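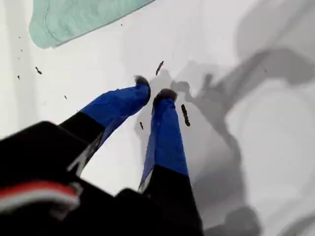 # Thibodeau Street market gets its shade back

The long courtyard behind the Thibodeau Street market has a cover over it again, and what a difference it makes! The new louvered pergola opened over the lunch hour to a full set of tables, a fiddle player and a line for soup that went out past the gate.

Regulars will remember the old canvas awning, which came down after the spring windstorm and left the cafe side of the courtyard baking by noon and soaked whenever it rained. For most of the summer the food stalls made do with patio umbrellas. Greer Shearer, who runs the bakery counter at the north end, said she spent more time chasing umbrellas than selling bread.

"I had one go clear over the fence," she said. "I'm so happy to look up and see something bolted down."

The pergola was designed by Prevano, a small firm that mostly does school walkways and restaurant decks, and put up by the installers at Tonness. It stands on 16 steel posts and covers the courtyard from the bakery to the flower stall. Overhead are rows of slim louvers that tilt open to let the sun in and close flat when the weather turns. Rainwater runs off the closed louvers into a gutter hidden in the beams, then down through the corner posts and into the planting beds. The tomatoes by the back wall ought to love it.

Natália Oravec, the project lead at Prevano, was on hand for the opening and happily worked the wall switch for anyone who asked, including a long string of kids. She said the trickiest part was the courtyard itself, which is wider at one end than the other and slopes toward the drain.

"On paper it's a rectangle. Then you go out there with a tape measure and it's nothing of the kind," Oravec said. "We ended up splitting the roof into 4 sections, and each one opens by itself. I like it better than the first drawing."

That split has turned out to be handy for the stallholders. The cafe can keep its tables in full shade while the flower stall, a few steps away, gets the morning light. Rónán Tierney, who sells the flowers, has already claimed the switch for his end and says he isn't giving it back.

The installers worked mostly before opening time, starting at 6 a.m. so the stalls could trade as usual. Hamish Lennox of Tonness said the crew got very well fed. The beams came in through the side lane one at a time -- there is no room to turn a truck back there -- and were lifted over the bakery roof with a small crane. The whole job took 16 working days, with a pause in the middle while the neighbors had their water main replaced.

There's seating for 100 people under the roof now, up from what could be squeezed beneath the old awning. The benches are new too, long and wide enough to share with a stranger and two bags of groceries. Side screens from Tutent will go up on the windy side before December, along with a row of overhead heaters, so the courtyard can stay open through the cold months for the first time.

Market manager Iona Niven is already filling the calendar. Evening music comes first, then a seed swap, and she would love to bring back the chili cook-off that used to be held in the parking lot. Groups that want to use the space after the stalls close can ask at the market office, next to the bike racks. There's no charge for school and neighborhood groups, though they're asked to stack the chairs when they're done.

The courtyard is open whenever the market is. The soup, for anyone wondering, was leek and potato, and it was gone by 1:30.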